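Notebook Shelf Notes – Read Me First

Version kept by the Ovham stationery project, last touched in October

Hello, and thank you for downloading this. What you have is a small collection of pictures and notes on one very ordinary subject, the notebook shelf of a supermarket, and on the work of keeping its stacks straight. I started it after years of buying school supplies and wondering why some shelves are a pleasure to pick from and others are a heap by the middle of the afternoon. It grew a good deal bigger than I meant it to, and I am very fond of it – please be patient if I ramble.

What's inside

The collection has 286 pictures in 5 folders. Of these, 143 are about notebooks and the rest cover neighboring goods such as pens, glue and lunch boxes. There is also a plain text file of notes, 214 lines long at the moment, with one line for each thing I thought worth writing down. I use the word "notebook" for anything with a soft cover and pages to write on, even where a shopper might say copybook or booklet, and I've tried to stick to that all the way through.

The folders

Ovham holds the stacks, meaning notebooks lying flat on a shelf. Grenden is for notebooks standing up or leaning. Priedītis has the price cards and offer signs, Lokurmont has the other goods, and the last one is simply called "mixed" (every collection I've ever loved has had one of those). The names are only labels, so please don't go looking for a meaning in them. A few pictures could have gone in two folders, and I put each one where the stack was easiest to study.

A few from the notebook shelf

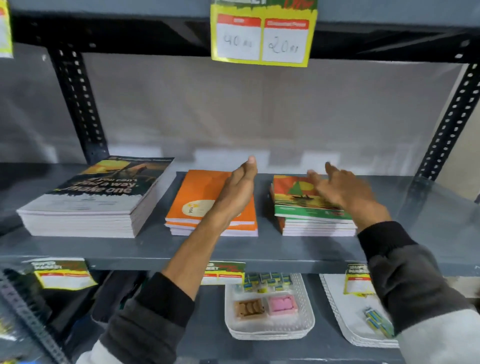
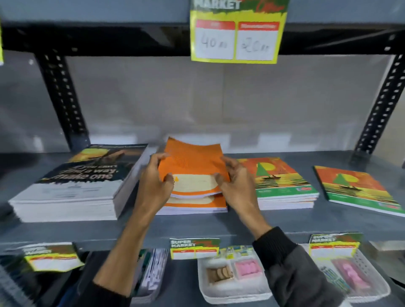 Same cover slogan in all three: "If you can't find a way, make one" 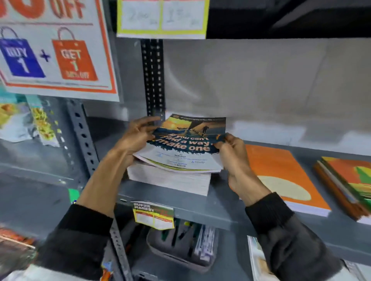
How I write up a shelf

I go from left to right and give each stack its own line, starting with the cover. Color comes first, then any large words, then the artwork. Small print is copied only when I can read it comfortably, and if I have to guess at a word I put a question mark after it. Prices get the same treatment. Handwritten numbers can be slippery things, a 1 and a 7 especially, so please go by the picture if you and my notes disagree.

I also write down whether a stack is square, fanned or slumped. Square means the edges line up well enough that you could carry the whole stack without fussing with it. Fanned means the covers have slid a little sideways, and slumped is for anything that looks ready to go over. These are my own words and I won't pretend they are scientific – my idea of square has gotten stricter over the years.

Using the collection

You're welcome to use it for teaching, for planning a shop display, or for settling an argument over how to lay out a school supply aisle. Please keep this page with the files if you pass them along. If you rename a folder, change the name in the notes as well, or the lines won't match up.

Still to do

The pen pictures need better notes, and I'd like to split the "mixed" folder in two. The price card lines could use another careful read as well. Corrections are always welcome, long ones included. Just give me the folder name and the line number.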